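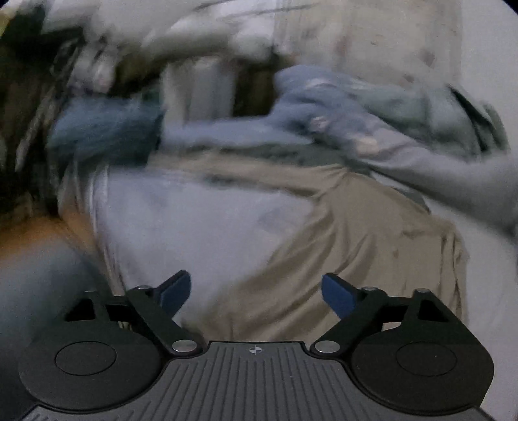 Pinza de mano ante una cama con manta beis y sábana blanca.

Posedición

La posedición (también postedición o post-edición; en inglés, post-editing) es la revisión y corrección, por parte de una persona, de un texto producido por un sistema de traducción automática. Por extensión, desde la difusión de los modelos generativos de lenguaje, el término se aplica a la corrección de textos monolingües redactados de forma automática, aunque este segundo uso carece de una definición estable y parte de la bibliografía prefiere reservar para él la expresión «edición de texto generado».

La persona que realiza la tarea recibe el nombre de poseditor. Trabaja con dos textos: el original y la salida del sistema, llamada también texto en bruto. El resultado se denomina texto poseditado.

Terminología

La forma posedición se ajusta a la recomendación ortográfica de reducir el prefijo post- a pos- ante consonante y ante vocal, salvo cuando la base empieza por s. En el sector de la traducción sigue siendo frecuente postedición, por influencia del inglés y por la costumbre de abreviar el servicio con siglas como MTPE (machine translation post-editing) o PEMT. En los pliegos de contratación alternan las tres grafías, a veces en un mismo documento.

Conviene distinguir la posedición de otras operaciones próximas:

Preedición. Modificación del original antes de someterlo al sistema. Comprende la división de oraciones largas, la supresión de ambigüedades y la unificación terminológica.

Revisión. Cotejo de una traducción humana con su original, a cargo de una persona distinta del traductor.

Corrección de pruebas. Examen del texto ya compuesto, por lo general sin consultar el original.

Traducción asistida. Trabajo en un entorno que propone segmentos almacenados en una memoria de traducción. En la práctica, las herramientas presentan juntos los segmentos de memoria y los automáticos, de modo que un mismo encargo suele combinar ambas tareas.

Niveles

La norma ISO 18587, dedicada a la posedición de la traducción automática, contempla dos niveles.

La posedición completa persigue un texto comparable al de una traducción humana. Incluye la comprobación del sentido, la terminología, la sintaxis, la ortotipografía, el registro y el formato. La norma desarrolla los requisitos de este nivel.

La posedición ligera busca un texto comprensible y fiel en lo esencial. Se corrigen los errores de sentido, las omisiones y las adiciones; se dejan sin tocar las construcciones poco idiomáticas siempre que no entorpezcan la lectura. Se destina a documentación de consulta interna, a la clasificación de expedientes o a contenidos de vida corta.

La frontera entre ambos niveles es objeto de discusión. Con los sistemas estadísticos, la salida en bruto contenía defectos gramaticales visibles y era posible ordenar al poseditor que dejara pasar los menos graves. Con los sistemas neuronales, la salida suele ser gramatical y los defectos que permanecen son en su mayor parte de contenido, con lo que la lista de correcciones obligatorias en uno y otro nivel tiende a coincidir.

Procedimiento

El flujo de trabajo habitual comienza con la evaluación del original. El responsable del proyecto determina si el tipo de texto, el par de lenguas y el destino previsto admiten traducción automática. A continuación se prepara el archivo, se bloquean los elementos que no deben traducirse (códigos, marcas registradas, variables) y se genera el texto en bruto.

El poseditor trabaja segmento a segmento. Existen dos órdenes de lectura. En el primero se lee antes el original y después la propuesta; en el segundo, a la inversa. Los manuales de formación recomiendan por lo común el primero, con el argumento de que una propuesta fluida condiciona la interpretación del original. Los registros de teclado y de movimientos oculares muestran que los profesionales alternan ambos y que la elección varía con la longitud del segmento.

Para cada segmento caben tres decisiones: aceptar la propuesta, modificarla o descartarla y traducir de nuevo. Algunas guías internas fijan un límite de lectura, expresado en segundos, pasado el cual debe optarse por la última.

Terminada la corrección se ejecutan los controles automáticos de cifras, etiquetas y terminología, y el texto pasa, si el contrato lo prevé, a un revisor.

Tipología de errores

Los errores de la salida neuronal se agrupan en categorías que difieren según el modelo de evaluación. Las más citadas son las siguientes.

Error de sentido. La propuesta afirma algo distinto del original. Es frecuente en negaciones, en condicionales encadenadas y en complementos cuya dependencia sintáctica es ambigua.

Omisión. Falta una parte del original. En textos largos resulta difícil de detectar cuando la oración resultante es gramatical.

Adición. La propuesta contiene información ausente del original. En los textos generados sin original que cotejar, la categoría equivalente es la afirmación sin fuente, que incluye referencias bibliográficas inexistentes y citas atribuidas por error.

Incoherencia terminológica. Un mismo término se vierte de varias maneras. Se debe a que muchos sistemas tratan cada segmento de forma aislada.

Concordancia a distancia. El género o el número de un pronombre no corresponde a su antecedente, situado en un segmento anterior.

Registro. Alternancia de tú y usted, o mezcla de variedades geográficas. En español es habitual la convivencia de léxico peninsular y americano.

Ortotipografía. Calcos de las comillas, de las mayúsculas de los títulos o del separador decimal de la lengua de partida. 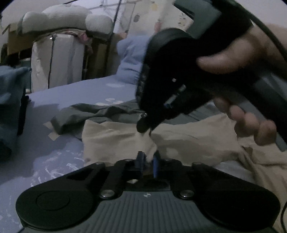 Pinza de mano negra y gris sobre una sábana de color azul violáceo pálido.

Medición del esfuerzo

En los estudios sobre posedición se distinguen tres dimensiones del esfuerzo: la temporal, la técnica y la cognitiva. La temporal se expresa en palabras por hora o en segundos por segmento. La técnica corresponde al número de inserciones, supresiones, sustituciones y desplazamientos. La cognitiva no se observa de manera directa y se estima a partir de las pausas, de la fijación ocular o de las declaraciones del propio poseditor.

La medida técnica más empleada es la distancia de edición. Una de sus variantes, HTER, divide el número de operaciones necesarias para convertir la salida en bruto en el texto poseditado entre la longitud de este último. Un valor igual a cero indica que no hubo cambios. El indicador no refleja el tiempo dedicado a comprobar un segmento que resultó correcto, circunstancia señalada con regularidad en los debates sobre tarifas.

El modelo Condalbridge

Se conoce como modelo Condalbridge un esquema de registro elaborado por la agencia lingüística del mismo nombre y presentado en octubre de 2020. Su autor principal, Edgars Priedītis, propuso sustituir el indicador único por dos valores independientes: uno para la edición efectiva y otro para la verificación sin cambios. El segundo se obtiene del tiempo de permanencia en los segmentos aceptados, una vez descontadas las pausas superiores a un umbral.

La prueba inicial se realizó con 34 poseditores y un corpus de manuales técnicos dividido en lotes de 2000 palabras. De cada lote se extrajo una muestra de 700 palabras para su revisión por un segundo profesional. Según el informe de la agencia, el valor de verificación superó al de edición en los textos de estructura repetitiva, mientras que en los textos publicitarios se dio la relación contraria.

El esquema fue adoptado con modificaciones por la editorial Cutetti, que lo aplica a sus catálogos, y por el servicio de publicaciones de Viretville. Este último suprimió el umbral de pausas por considerar que penalizaba la consulta de fuentes externas. El gabinete Vigfúsdóttir publicó una valoración crítica en la que objetaba el tamaño de la muestra y la falta de un grupo que tradujera sin propuesta automática. Priedītis admitió la segunda objeción en una nota posterior y mantuvo el diseño en lo demás.

Remuneración

No existe un sistema de pago uniforme. Los más extendidos son la tarifa por palabra con descuento sobre la de traducción, la tarifa por hora y el cálculo a posteriori según la distancia de edición. El tercero plantea dificultades contables, al no conocerse el importe antes de la entrega, y ha recibido objeciones de los profesionales por excluir el trabajo de verificación.

El descuento por palabra se fija a menudo a partir de una prueba de productividad con una muestra del encargo. La representatividad de la muestra es el punto que con mayor frecuencia origina reclamaciones, sobre todo cuando el documento combina secciones redactadas por autores distintos.

Responsabilidad y confidencialidad

La intervención de un sistema automático no modifica por sí misma las obligaciones del proveedor frente al cliente. Los contratos suelen indicar quién ha elegido el sistema, quién responde de los errores no detectados y si el uso de traducción automática debe comunicarse al destinatario final. A falta de cláusula expresa, la atribución depende de la legislación aplicable y de las circunstancias del encargo.

El envío de originales a servicios en línea puede suponer la cesión de datos a terceros. Por este motivo, los encargos de contenido jurídico, médico o financiero se tramitan con frecuencia en sistemas instalados en servidores propios o sujetos a un acuerdo de no conservación.

Formación

La posedición figura como materia en numerosos planes universitarios de traducción, bien como asignatura separada, bien como módulo de tecnologías. Los contenidos habituales comprenden el funcionamiento general de los sistemas, la identificación de errores, la redacción de guías de posedición y la estimación de plazos. Un ejercicio corriente consiste en poseditar un mismo texto en los dos niveles y justificar por escrito las diferencias entre ambas versiones.

Véase también

Corrección de estilo
Lenguaje controlado
Memoria de traducción
Preedición
Traducción automática neuronal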